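Torkix

Torkix is a home-built shelf-tidying robot, developed at Ladutance, a shared workshop. Work began in August 2023. The design is based on short recordings of shop tasks done by hand – mostly straightening small packets in open display boxes.

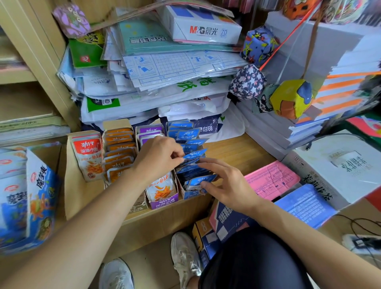

Amancay Godoy, workshop member and contributor

Design

The arm has a reach of 899 mm and runs from a 12-volt supply. Its two-finger gripper, named Quezada, has soft pads for thin packets. Fish snacks in cardboard display boxes were chosen as the first items because the packets are small and each flavour has its own colour.

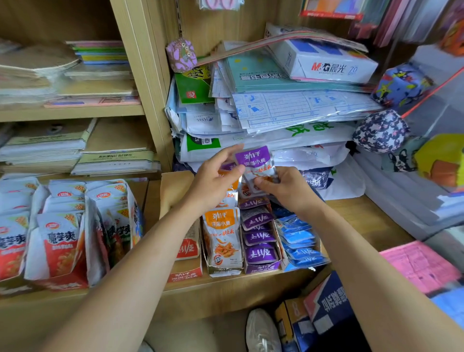 Software

The control program, Brokalgate, was first run on Saturday, September 23, 2023. It stores 13 hand positions and repeats them at a fixed speed.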